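I've been hanging my own pictures for most of my adult life, and for most of it I've been bad at it. So when my sister-in-law Remedios Bañez told me she'd put a gallery rail in her hallway and hadn't picked up a hammer since, I went home, looked at the Swiss cheese that is my living room wall, and ordered the Daltby hanging system that same evening. I've now lived with it since August, moved everything on it at least four times, and I have opinions.

First, what it is. Daltby sells a slim white track that screws to the wall right up under the ceiling line. Clear cords clip into the track and hang down, and little brass-colored hooks slide up and down the cords. You hang your art on the hooks. When you get tired of the arrangement, you slide things around. My starter set had enough track for one long wall, 6 cords and 6 hooks, plus the screws, plugs, end caps and a sheet of instructions I'll get to in a minute.

I'm not a collector in any serious way. I've got a couple of watercolors from art fairs, a big linocut of herons by a woman who used to sell out of the back of her van in Stondham, my grandmother's embroidery behind glass, two posters I should have outgrown, and one real splurge, an etching by Bienvenido Policarpio that I bought in an edition of 30 and still get a little thrill from every time I walk past. None of it matches. The frames don't match either. That was always the trouble - every time something new came home, the whole wall had to be rethought, and every rethink meant a new crop of holes.

Putting the track up

The instructions are one folded page of drawings with no words at all, and the drawings are tiny. I got the first length of track up in under an hour, and then found I'd put it in with the lip facing the ceiling, so the cords wouldn't clip in. Down it came. In my defense the two edges look nearly identical, and a small arrow stamped on the metal would have saved me an afternoon and some bad language.

Once I had it the right way around it went fine. You snap plastic clips onto the screws and then press the track onto the clips, and it makes a very satisfying crunch. My house is old and the ceiling slopes, so I had a choice between a level track and one that followed the ceiling. I went with level. There's a gap at the left end that widens as you go, and I noticed it constantly for a week and then stopped noticing it. If your walls are straight you won't have to think about any of this and I envy you!

Living with it

I love it, mostly. The first night I moved the herons from over the couch to the far end by the window, stood back, hated it, and moved them back again, all in the time it took the kettle to boil. I can't tell you what a change that is from the old way, with the pencil marks and the level and the paper templates taped up everywhere.

It has made me look at my things more, too. The Policarpio used to hang high up in the middle because that was where the good stud was. Now it's down at eye level next to the reading lamp, and I've been finding lines in it I'd never seen. There's a tiny ladder in the lower corner. I've owned that etching for years and never noticed the ladder.

The hooks are the best part. They have a little spring button on the side, you squeeze and slide, you let go and they grip. Small pictures stay exactly where you leave them. I hung two watercolors one above the other on a single cord and they haven't budged.

Heavier pieces are a different story. My biggest frame is the embroidery, which has real glass and a solid oak surround, and on a single cord it leaned out from the wall at the top like it was trying to read over my shoulder. Two cords fixed the swinging but not the lean. What did help was a pair of felt bumpers on the bottom corners and moving the D-rings on the back of the frame up by a couple of inches. Precious Lacson at the frame shop did the rings for me while I waited and wouldn't take any money for it. She told me most frames are wired too low for rail hanging, and that she sees it every time somebody switches over. I'd have liked Daltby to mention that somewhere in those drawings.

The cords do show. In the product photos they all but vanish, and in my living room in the daytime that's true enough. In the evening with the lamps on they catch the light and you get these bright vertical threads running up the wall. Some people will mind that a lot. I minded for a bit. Daltby also makes a thin steel cable version, and having seen it at Remedios's house I think I prefer it, since it looks like hardware and isn't trying to hide. Hers is from Prulholm, though, and costs a good deal more for the same length.
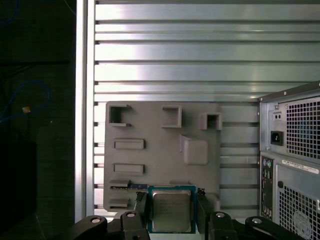 Tegwen Powell wrote in after I posted a short version of this, to say that she has had the Prulholm rail in a rented apartment and the Daltby in her own place, and she'd pick the Daltby again for anything under glass size poster. Her complaint was with the end caps, which she says fall off if you so much as dust near them. She ended up holding hers on with a dab of white putty. She also wanted people to know that the two brands' hooks don't swap, even though they look like they should, and that she has a drawer full of the wrong ones.

I'll back her up on the end caps. Mine have been on the floor more than on the track, and one of them has gone wherever it is the dog takes things. The putty trick works, so thank you, Tegwen.

A few odds and ends that came up in the messages:

Jhun Catacutan wanted to know if you can paint the track. I did! Two coats of the wall color with a small foam roller, before the clips went on. It took the paint well and the track more or less disappears now. Keep the paint out of the groove or the cords won't slide, which I learned on the last six inches.

You can buy extra cords and hooks separately, and you'll want to. Six sounded like plenty until I started using two for the bigger frames. I've since bought another pack and I'm eyeing a third.

Corners are awkward. There's a corner piece but it's sold on its own and it was out of stock the whole time I was looking. I just ended one track short of the corner and started the next one a little way past it, and it looks fine.

If you only have three pictures and you know where they go, save your money and use nails. This is for people who fidget. I'd also skip it for anything really heavy, like a big mirror, whatever the box says. I tried my hall mirror on it for one evening and slept badly, and it was back on its old bracket before breakfast.

Would I buy it again? Yes, with the steel cables next time, and I'd get somebody to hold the other end of the track. I've already measured the upstairs landing. There's a framed map from the Espiritu print sale that's been leaning against the banister since spring, and it'll be the first thing up.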